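Bracelets, Beads and One Red Box
Posted 13 Feb 2022

Welcome to the jewelry page! I've been promising this one since October, when I finally cleared out the dresser in the back bedroom and found out how many bracelets a person can collect without ever meaning to. Most of mine came from the flea market at Kenidton, with a few from the bead stalls at the Clillcombe fair, and I'm pretty sure I never paid more than lunch money for any of them.

I don't keep things in matching sets. I like yellow next to dark red, and I like a gold bangle pushed up against plain black beads – my whole family thinks this looks messy, and they're welcome to their opinion!

A few notes on keeping them, as I get asked. I wipe the beads with a soft dry cloth and leave it at that. Elastic goes slack after nearly 3 years if you wear a bracelet a lot, so I restring mine with the 2 mm cord from Mockus (the clear kind, the white shows between the beads). Bangles I just rub with my sleeve, and please don't write in about that.

The tiny beads are another story. They tangle if you so much as look at them, and I have spent whole evenings on the couch picking them apart with a darning needle, only to drop them back in with everything else the next morning.

The box is for the everyday ones, the pieces I reach for before work. It's a shallow red tray and I love it because I can tip the whole lot out on the table and see what I've got.
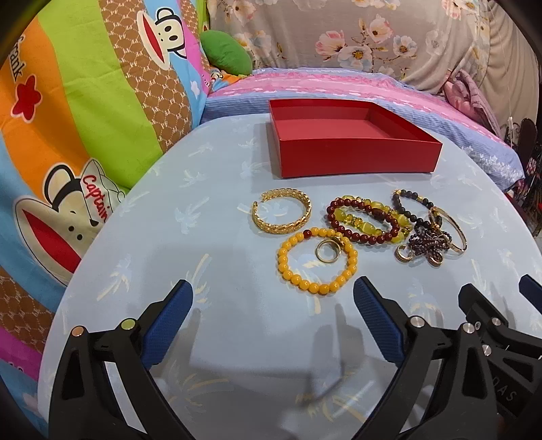
My favorite changes by the week. Right now it's the dark red beads, the round polished ones with a fat barrel bead on one side, and I wear them with anything gray. The wide gold cuff comes out for dinners only, as it catches on every sweater I own.

Next up are the brooches, and then the earrings if I can find both halves of enough pairs. If you're near Kallthorpe and have odd beads you don't want, drop me a line – I'll take them all, even the chipped ones.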